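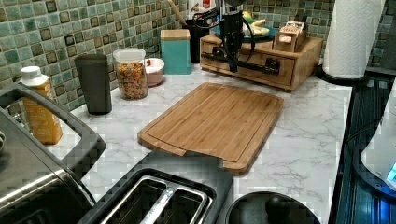
Does a tidy bench make for a quicker dinner? Coreo says so, but it hasn't shown its working.

The homewares firm launched its Clear Counter guide on 17/08/2020, promising to cut kitchen clutter in 3 steps. Most of them involve a bamboo box.

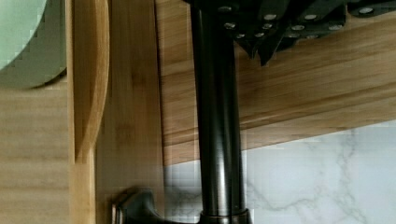

Knife handles behind the tap.

The guide puts knives up off the bench and boards flat on it, advice most households got for free.

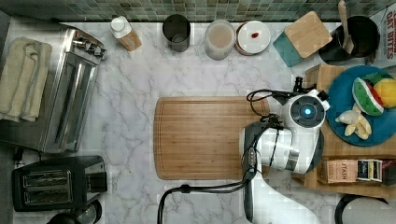

One Trerkorell reader wrote that she had tried it since May and still couldn't find the peeler.

Coreo says 72 homes took part in its trial, and won't say who picked them. The guide costs $53,

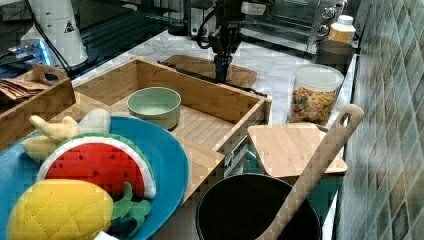
boxes and bowls not included.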